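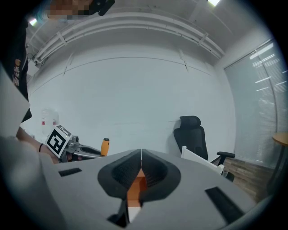
Attachment 1. Black T-shirt, being worn. Small orange emblem above the light lettering, VAN readable on the lower line.

Ticket 981
Opened: 20/07/2022
Raised by: Bethel Tilahun
Queue: Hostside, clothing and kit
Order: 538
Item: Ivel T-shirt, black, printed chest
Subject: Light lettering going dull and tacky after washing, orange emblem fine
Status: Closed, fixed

Opening message

Hello all! First of all, I love these shirts and so does everyone here. The neck sits properly, the black is a proper black, and that little dab of orange over the words is my favourite thing about the whole design. So please read this as a report from a fan.

The trouble is the lettering. After a few washes the light letters have gone slightly grey and they feel tacky, a bit like the back of a sticky note that's been used too often. If you fold the shirt with the print facing itself and leave it in a pile, the two halves cling and you have to peel them apart. I haven't lost any print yet but I can hear it when I open them up, and I don't like the sound one bit.

The orange emblem has none of this. Smooth, bright, dry to the touch. Same shirt, same wash!

What I've done so far: washed at 40 with the darks, ordinary powder, tumble dried on medium, folded warm. All the shirts go in together. They were turned the right way out, which I now suspect is a black mark against me.

Bethel

Reply 1, Hostside

Thank you Bethel, what a lovely clear report. The sticky note comparison is going straight into our notes.

A few things to find out before we try anything:

Is it every shirt or only some?
Do the letters feel tacky when the shirt is cold, or only when it comes out of the dryer?
Do you use softener, or dryer sheets?
What else goes in the drum?

Please hold off ironing in the meantime. If any have to be worn, hang them up between times so the print isn't pressed against itself.

Reply 2, Bethel

Right, I went through the whole shelf this morning and had a wonderful time doing it.

Every shirt that has been washed has it, some worse than others. One spare that was still in its bag feels completely different, the letters are dry and a tiny bit chalky. I'd forgotten they started out like that.

Cold or warm makes a difference. Stone cold they're only slightly grabby. Ten minutes out of the dryer they're awful.

Softener: yes. Cisent, the blue one, in the drawer every time. I'm generous with it because I like things to smell nice. No dryer sheets.

Other things in the drum: tea towels, the navy aprons, a couple of fleecy throws from the sofa corner. Thinking about it, the grey on the letters could well be the throws. I put a strip of parcel tape over one letter and pulled it off (gently, don't shout) and it came away covered in fluff, with the letter much lighter underneath.

Reply 3, Hostside

The parcel tape was a great idea and we promise not to shout. Please don't do it again though, as tape can lift an edge.

We think you have two things going on at once. Softener leaves a coating on whatever it touches, and on cloth it mostly soaks in. On a print it stays on the surface. Then the fleecy throws shed, and the fluff sticks to the coating. Heat from the dryer softens the lot.

That doesn't explain the emblem yet. We've asked Kassa, who did the printing, how the orange was put on.

Test A, please, on one shirt only, the worst you've got:

Turn it inside out.
Wash by itself, 40, half your normal powder, nothing in the softener drawer.
Run a second rinse.
Hang to dry indoors, away from the radiator.
When it's fully dry, press your thumb on a letter, count to five, lift.

Tell us how it compares with the one in the bag.

Reply 4, Bethel

Test A done!

Big improvement. The thumb lifts off with the faintest little drag. The letters are lighter too, though there's still a grey cast on the bottom line, mostly in the corners of the letters. Orange still perfect, smug little thing.

One complication. When I pulled the softener drawer out to check it was empty, the compartment had a good finger's depth of blue jelly in the back. So my "nothing in the softener drawer" may have been a bit of a fib without my knowing. I've had the drawer out, soaked it in the sink and gone at it with an old toothbrush. The smell was tremendous. I've never enjoyed cleaning anything so much, it came off in long strips.

Shall I run the same shirt again now that the drawer is clean?

Reply 5, Hostside

Yes please, and well found. A blocked drawer will keep dribbling into every rinse, so you'd have been getting softener even on the loads where you didn't add any.

Before the shirt goes back in, run the machine empty on its hottest setting with no powder. Then:

Test B
As test A, same shirt, but wipe the lettering first with a soft cloth and warm water with one drop of washing-up liquid. Wipe along the letters. Don't scrub.

Word back from Kassa as well. The emblem and the words were done in separate passes with different inks. The orange is a harder, thinner ink, and the lettering is a softer stretchy one so that it moves with the chest. The softer one is more likely to hold on to softener. So your smug little emblem has had an easier life all along.

They also confirmed that nothing was wrong with the curing on that run of 102 shirts. They kept an offcut from it and it passes the thumb press.

Reply 6, Bethel

Two inks! I'm delighted. I went and ran a fingernail over both on the bagged one and you really can tell, the emblem hardly stands up from the cloth at all while the words have a bit of body to them.

Test B results:

Thumb press: nothing, no drag whatsoever.
Folded on itself for an hour under a cookery book: opened with no noise.
Colour of letters: next to the bagged one I can see a difference if I go hunting by the window. Across a room I can't.
Black of the cloth: unchanged.
Smell: of nothing. I'll have to live with it.

I've now done four more the same way and all of them came good. One needed wiping twice. I used a cotton bud in the tight bits of the letters, hope that's allowed.

Reply 7, Hostside

Cotton bud is allowed and is now in our notes next to the sticky note. Fantastic work.

Care steps for the rest of order 538, for whoever does the washing:

Inside out, always.
Wash at 40 or cooler, with other smooth darks. Aprons are fine, throws and towels go in another load.
Half powder. No softener.
Hang to dry. If you need the dryer, low heat, and take them out while they're still slightly damp.
Fold with the print facing outwards, or roll them.
Don't iron over the lettering. Iron from the inside if you have to.
Any shirt that's already tacky gets the washing-up liquid wipe first.

Would you like replacements for the worst ones? We have spares in the same print.

Reply 8, Bethel

No replacements needed, thank you! They've all come back so well that it would feel greedy. I've written the steps out in fat marker and taped them inside the cupboard door above the machine, and the Cisent has moved to the bathroom shelf where it can look after the bath towels.

I've also started rolling instead of folding and it's a revelation, they all stand up in the drawer with the emblem showing at the top. I keep opening it to have a look.

One last question and then you can close me. Does the care label in the neck mention softener? Mine has the little tub and the dryer symbol and that's your lot.

Reply 9, Hostside

It doesn't, and we agree it should. Kassa are adding "no fabric softener" to the slip that goes in the bag, starting with the October print run. We'll post you one for the cupboard door if you want to retire the fat marker.

Closing notes

Cause: softener build-up on the soft lettering ink, made worse by a blocked softener drawer, fleece in the same load and drying on medium heat.
Fix: drawer cleaned, hot empty wash, lettering wiped, shirts rewashed inside out without softener, hung to dry.
Print fault: none found.
Replacements sent: none.
Follow-up: one care slip to Bethel Tilahun when the new ones are in.

Reply 10, Bethel

Yes please to the slip. The marker version stays up too, I drew a T-shirt on it.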